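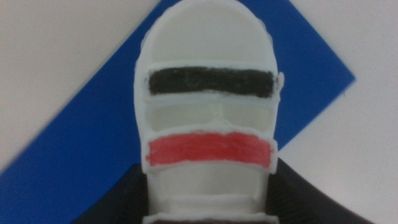

Figure 6.1 A printed finger with one black band and one red band, seen from the wrist camera over a blue sheet.

Category: Textbooks / Robotics / Methods

Last updated: May

Chapter 6
Finding the Finger in the Wrist View

A wrist camera moves with the hand, and so the hand is nearly always in its view. For many tasks this is treated as a nuisance. The finger covers part of the table, often the very part where the contact is about to take place. Some groups crop it out, and others paint over it with a mask before the picture goes to the learning system.

This chapter takes the other position. The finger is the one object in the view whose shape we know before the camera is switched on. We printed it, we have its drawing, and we can mark it in any way we like. If its place in the picture can be measured to within a pixel or so, we can tell how far the finger has bent, whether the camera has slipped in its mount, and where the tip is when the tip itself is hard to see against a pale background.

The method used throughout the chapter is the banded finger. Two wide bands of color are painted across the face of an ordinary ribbed finger. In Figure 6.1 the upper band is black and the lower one is a bright coral red, with a recessed, unpainted section between them. The plastic is white, and thin white borders remain on both sides of each band. Those borders matter more than the paint does, as Section 6.3 will show.

6.1 Why two bands

A single band gives a position along the finger and little else. If it moves down the picture, we can't say whether the finger has bent or the camera has tilted. A second band gives a spacing. When the camera slips sideways or up and down, both bands move together and the spacing changes very little. When the finger bends under load, the band nearer the tip moves more than the band nearer the base. Comparing the two motions separates the two causes in most cases.

The bands should differ in color so that the program can't take one for the other when part of the finger is hidden. Black and red are a convenient pair on white plastic. Black is found from brightness alone. Red is found from hue, and holds up well when a shadow crosses the hand. Blue and green are poor choices in a laboratory where work sheets and trays are often blue or green.

Three bands were tried in the early Morkness work. The third added nothing to the bending estimate and took up face area near the base, where the finger hardly moves.

6.2 Painting the bands

The finger should be printed before any thought is given to color. Two-color printing is possible, but the seam between colors is a weak point on a part that is meant to flex. Paint or marker applied by hand is good enough. Printed plastic has a slightly rough surface, and the color will go on unevenly. In Figure 6.1 the red shows streaks, and a few flecks of white come through the black.

Students often want to sand the finger and start over when they see this. There is no need. The detector described in the next section averages along the full width of the band, and small gaps change the result by less than the camera noise. What does need care is the edge. Paint that runs over the white rim into the recess below will shift the measured edge by the width of the run, and it will do so in every picture.

Let the paint dry overnight before the finger is mounted. At Macedo, fingers painted on a Wednesday were used on the robot the same afternoon, and the black had rubbed off onto the test objects by the end of the session. The data had to be thrown away.

6.3 Measuring the edges

The detector works in three steps.

First, a strip is taken down the middle of the finger, from below the dome to the base. The strip is 17 pixels wide in all the experiments reported here. A wider strip picks up the sides of the finger when it twists.

Second, the pixels in each row are averaged, which turns the strip into a single column of color values. Plotted from top to bottom, the column shows a deep drop at the black band and a change in hue at the red band.

Third, each band edge is placed at the row where the value is halfway between the paint and the white border next to it. Because the borders are part of the same print, they receive nearly the same light as the band. A room light that dims or brightens changes both sides of the edge, and the halfway point stays where it was.

The recess between the bands is not used for measurement. It is somewhat greyer than the ribs, and its shade depends on the direction of the light. Early versions of the program took the recess as the white reference and gave a red edge that drifted through the day.

6.4 What the method can't do

The bands report bending toward and away from the base along the face of the finger. They say little about twist, and nothing at all about force unless the stiffness has been measured separately. Chapter 7 takes up stiffness, using the Listia test stand and the beam equations in the form given in a 1926 workshop manual, which remains the clearest short treatment for parts of this size.

The method also fails when an object covers both bands. It then returns no value, and the program should be written to accept this. Filling the gap with the last good value was tried in the Gallport trials – it hid exactly the moments of contact that the trials were meant to record.

Before reading on, print and paint one finger, mount it, and save a short recording with the hand at rest. The exercises in Section 6.5 use it.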